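2021년 4월 27일

# 파지 학습용 예시 수집 정기 회의록

- 과제: Sinine (혼재 물품 파지 정책 학습)
- 참석: Stusent 수집반, Fuvitz 학습반, Prieto 현장 평가반
- 방식: 대면 및 원격 병행
- 배포 범위: 과제 참여 3사 내부

## 1. 전차 회의 조치 사항 확인

1. 에피소드 시작 시점 통일: 완료. 그리퍼가 대기 자세에 도달하고 관절 속도가 문턱값 아래로 내려간 시점을 0으로 한다. 종전에는 작업자가 버튼을 누른 시점을 썼으므로 앞부분 정지 구간의 길이가 제각각이었음.
2. 힘 센서 영점 조정 절차서: 초안 회람 중. Prieto 측 의견 미도착.
3. 저장 형식 변환 스크립트: 완료. 단, 변환 후 타임스탬프가 한 스텝 밀리는 현상이 남아 있어 4항에서 다시 다룸.
4. 작업자 교육 자료 개정: 미완료. 이월.

## 2. 수집 현황 보고 (Stusent)

- 이번 기간에 확보한 에피소드는 356건. 이 가운데 검수에서 반려된 것이 87건.
- 반려 사유는 세 갈래로 분류하였음. 궤적 기록 누락, 성공 여부 표기 오류, 초기 배치 조건 위반. 가장 많은 것은 성공 여부 표기 오류.
- 표기 오류의 대부분은 물체를 들어 올렸다가 이송 중에 놓친 경우를 성공으로 적은 것. 현행 지침에는 "파지 성공 시 1"이라고만 되어 있고 이송 구간에 대한 언급이 없음.
- 초기 배치 조건 위반은 직전 에피소드가 끝난 뒤 물체를 다시 섞지 않고 다음 회차를 시작한 사례임.

학습반 질의: 반려분을 폐기하는지, 실패 예시로 전환하는지.
수집반 답변: 궤적이 온전한 것은 표기만 고쳐 실패 예시로 보관. 궤적 누락분은 복구하지 않음.

## 3. 학습 결과 공유 (Fuvitz)

- 전차 배포본으로 학습한 정책은 단독으로 놓인 물체에서는 안정적이나, 물체가 벽면에 붙어 있을 때 접근 각도를 잘못 잡는 경향이 있음.
- 손잡이가 긴 도구류에서 파지점이 끝부분으로 치우침. 들어 올린 뒤 회전이 발생하고, 이 회전이 다음 관측과 맞지 않아 동작이 진동함.
- 투명 또는 반투명 물체에서는 깊이 값이 비는 구간이 있음. 색상 영상만 입력으로 쓰는 변형 모델과 비교 중이며 결론은 아직 없음.
- 보상 모델의 출력이 에피소드 후반부에서 과대 추정됨. 2항의 표기 오류와 관련이 있을 것으로 보이나 수정본으로 다시 학습해 보아야 확인 가능.
- 원격 조종 예시와 스크립트 동작 예시를 섞는 비율은 당분간 현행대로 둔다.

## 4. 타임스탬프 문제

변환 스크립트가 관측과 행동을 묶을 때 행동 쪽을 먼저 읽어 한 스텝이 어긋남. 원본 로그는 정상이므로 재수집은 필요 없음. 수정 방법으로 두 안이 나왔음.

- 가안: 변환 단계에서 보정하고 기존 배포본 전체를 다시 생성.
- 나안: 학습 코드의 읽기 단계에서 보정.

나안은 배포본마다 보정 여부를 따로 관리해야 하는 부담이 있어 가안으로 결정. 재생성은 Stusent가 맡고, Fuvitz는 무작위로 21건을 뽑아 원본 로그와 대조한다.

## 5. 물체 구성 및 배치 조건

현행 구성은 칸이 둘인 회색 상자의 앞 칸에 물체를 흩어 두고 뒤 칸을 비워 두는 방식. 공, 손잡이가 긴 도구, 원통형 용기, 반투명 주걱형 스쿱처럼 형상이 서로 다른 것을 한 칸에 섞는다. 논의 내용은 다음과 같음.

- 물체 사이 간격에는 조건을 두지 않되, 완전히 포개진 상태로 시작하는 회차는 별도 태그를 붙인다.
- 벽면 접촉 배치의 비중을 높인다. 3항의 접근 각도 문제에 대응하기 위함.
- 손잡이 방향은 고정하지 않는다. 작업자가 습관적으로 같은 방향으로 놓는 경우가 있으므로, 배치는 상자 위에서 한꺼번에 떨어뜨리는 방식으로 바꾼다.
- 상자 교체 시에는 교체 전후 에피소드를 같은 묶음에 넣지 않는다. 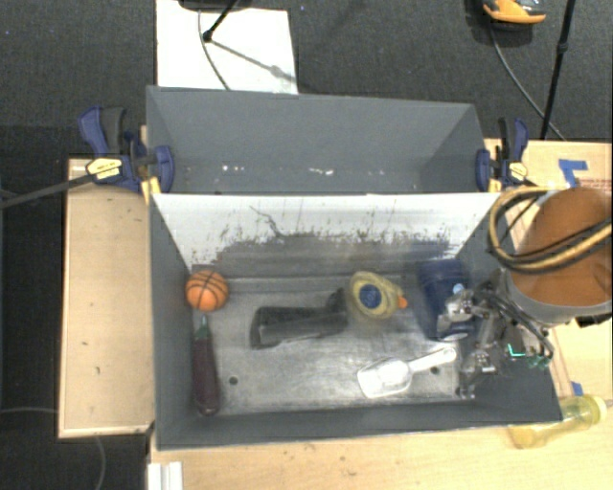
Prieto 측은 배치를 무작위로만 돌리면 벽면과 모서리 사례가 여전히 부족할 것이라며, 무작위 회차와 별개로 모서리 지정 회차를 두자고 요구하였음. 현장 평가에서 정지한 건을 되짚어 보면 모서리 쪽에 몰려 있고, 평균 성공률만으로는 이 차이가 드러나지 않는다는 의견도 덧붙임.

학습반은 지정 회차가 지나치게 많으면 초기 분포가 왜곡된다고 답하였음. 절충하여 모서리 지정 회차는 우선 50건으로 한정하고 별도 태그로 구분하며, 학습 시 표본 가중치로 조절하기로 함.

## 6. 표기 지침 개정

- 성공: 물체를 들어 올려 목표 칸 바닥에 내려놓고 그리퍼가 완전히 벌어진 상태.
- 부분 성공: 들어 올렸으나 이송 중 같은 칸에 떨어뜨린 경우. 떨어진 시점의 스텝 번호를 기입.
- 실패: 접촉하였으나 들어 올리지 못한 경우, 또는 접촉이 없는 경우. 둘은 하위 코드로 나눈다.
- 무효: 물체가 상자 밖으로 나간 경우, 비상 정지, 작업자 개입. 궤적은 보관하되 학습 배포본에서는 제외.

두 물체를 동시에 집은 경우의 처리는 합의하지 못함. Fuvitz는 실패로, Prieto는 부분 성공으로 보자는 입장. 다음 회의까지 해당 사례를 모아 다시 논의한다.

## 7. 결정 및 조치 사항

| 항목 | 담당 | 상태 |
|---|---|---|
| 기존 배포본 재생성 | Stusent | 신규 |
| 원본 로그 대조 | Fuvitz | 신규 |
| 모서리 지정 회차 수집 | Stusent | 신규 |
| 표기 지침 개정본 배포 | Stusent | 신규 |
| 영점 조정 절차서 의견 제출 | Prieto | 지연 |
| 작업자 교육 자료 개정 | Stusent | 이월 |
| 동시 파지 사례 취합 | Fuvitz, Prieto | 신규 |

## 8. 기타

- 저장 서버 용량은 7월 배포본까지 수용 가능. 이후 증설 여부는 과제 예산 협의 결과에 따름.
- 개정 지침은 배포 이후 수집분부터 적용하고, 이전 수집분은 재생성할 때 함께 고쳐 표기함.
- 차기 회의 일정은 재생성 작업이 끝난 뒤 수집반이 공지.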